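Report on a Visit to the Grekine Manipulation Software Laboratory

Prepared by Shengli Yu for the members of the Automation Software Interest Group

Background

The group was invited to spend a day at the Grekine laboratory to see how its software team develops control and planning tools for household manipulation tasks. Sixteen members applied for the visit and all were accommodated. The program was arranged by Haoran Lei, who leads the software group at Grekine and acted as our host throughout.

Members had asked in advance that the day concentrate on software. Grekine builds very little of its own hardware and was happy to oblige. Apart from a short safety talk on arrival, the whole of the program was given over to perception, data handling, planning and the tools that hold these together.

Opening session

Mr Lei began with an outline of the laboratory's current work. The main effort is a software stack named Grondix, which takes demonstrations of everyday tasks and produces control policies from them. It has been in development for three years and is now in its second major version. The first version was written as a single program. According to Mr Lei, this made it quick to start and very slow to change, and most of the second year went into breaking it apart.

Grondix now consists of four services: recording, pose estimation, training and execution. Each can be stopped and replaced while the others keep running. Members with experience of older industrial control systems were interested in how the services agree on time. Every message carries the clock reading of the machine that produced it, and a separate process measures the offset between machines and writes it to the log. Corrections are applied when the data are read back, so the original readings are always kept. Several members remarked that they would like to see the same practice adopted in their own workplaces.

Demonstration collection

The group then moved to the main working area, where tasks are recorded with hand-held grippers. The operator performs the task directly, and the recording service stores the camera stream together with the position of each gripper. Tasks are drawn from a list of 67 household actions, most of them to do with kitchens and tables. Each action has a written card giving the starting arrangement and the condition under which the attempt is to be marked as complete.

Position is recovered from printed marker cubes fixed to the grippers. Mr Lei explained that the team had tried tracking without markers and may return to it, but that the cubes give a dependable reference against which other methods can be judged. The pose estimation service looks for whichever faces of a cube are visible, solves for the position of the whole cube, and then passes the result through a smoothing filter.

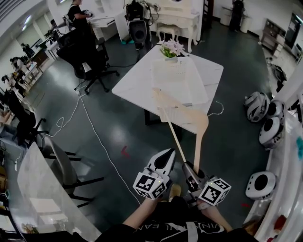 The filter was the subject of a lengthy discussion. Its purpose is to carry the estimate through brief periods in which no face of the cube can be read, as happens when the operator's hands cross or turn sharply. If the gap lasts longer than 400 milliseconds the filter stops guessing and the segment is flagged. Flagged segments are kept in the archive but left out of training unless a reviewer restores them. One member asked whether the limit had been chosen by experiment. Mr Lei replied that it had been, although on an earlier set of grippers, and that the test was due to be repeated in November.

Review and labelling tools

Following the lunch break, the group was shown Markent, the browser tool used to review recordings. It displays the video beside a plot of gripper position and opening width, and the two move together when the reviewer drags the time bar. Attempts can be trimmed, split, labelled or rejected, and each change is stored as a separate entry with the reviewer's initials. Nothing is overwritten.

The tool is plain in appearance and fast in use. Keyboard shortcuts cover nearly every function. Members were invited to try it, and most were able to trim and label an attempt after a few minutes of instruction. It was noted that the colours used for "flagged" and "rejected" are difficult to tell apart on some screens, and our hosts undertook to change them.

Planning and execution

The final technical session dealt with the execution service. A policy trained from demonstrations proposes a short sequence of gripper positions. A conventional planner, named Wan, then checks the sequence against the joint limits of the arm and a model of nearby obstacles. If any part of the sequence cannot be reached, Wan returns the nearest sequence that can, along with a measure of how far it departs from the original. Large departures cause the arm to hold its position and ask for a fresh proposal.

This arrangement allows the learned part of the system to be changed often while the safety checks remain fixed. The planner has its own set of 61 regression tests, which must all pass before a new build may be used with an arm. We were shown the test report for the current build and a second report in which one test had failed because of a rounding error in the obstacle model. The fault had been found and corrected within the day.

Members from the process industries questioned whether the obstacle model is refreshed often enough for work beside people. Mr Lei stated that it is not at present, and that no one is permitted within reach of an arm while the execution service is running. A faster model is being written and will be offered to outside users for comment once the interface has settled.

Matters for follow-up

Grekine has agreed to supply the group with the written description of the Grondix message format and a sample set of reviewed recordings. Members wishing to receive these should contact the undersigned. The question of a return visit, with more time set aside for Wan and its test suite, will be placed on the agenda of the next general meeting.

The group records its thanks to Haoran Lei and his colleagues for their time and for their candid answers to questions.

Shengli Yu
13 June 2020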